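The Lallance Six

The Lallance Six is the name given to six writers and printmakers detained in the port city of Lallance after the closure of the Stulterari Gallery. Their case drew attention to the use of public order laws against artists, and led to changes in the way such charges are laid.

Background

The gallery was founded by the printmaker Ruby-Lee Cartwright in a former chandlery on Zapata Street. Its last exhibition, Grisby, dealt with the clearance of housing in the district of that name. City officials ordered the show closed in February, and police detained Cartwright and five others who had refused to leave the building.

Detention and campaign

The six were held for 57 days without trial. A petition calling for their release gathered 2,707 signatures, and supporters held readings outside the courthouse each evening. Five of the group were freed on bail together. Cartwright, who declined the bail conditions - they barred her from publishing or exhibiting - was released later, when the charges were withdrawn.

Aftermath

A review recommended that police seek legal advice before laying public order charges over an artwork, and the city adopted the measure. The gallery did not reopen. Prints from the exhibition are held by the Lallance municipal library, which organised a catalogue of the collection.

This article was last revised on 12/01/2025.

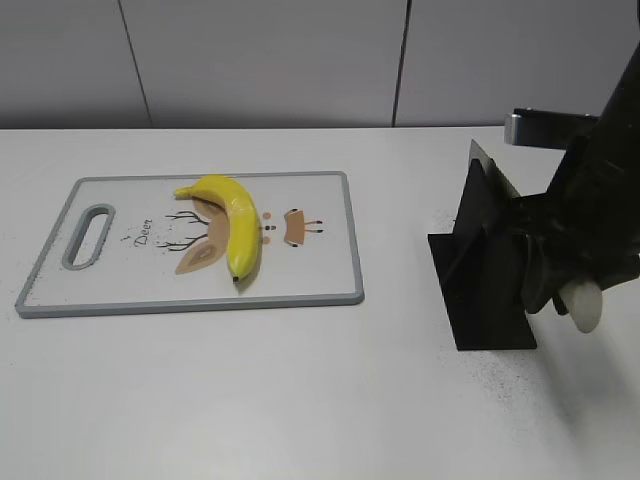 Why did Cartwright refuse bail?

The conditions would have prevented her from publishing or exhibiting her work.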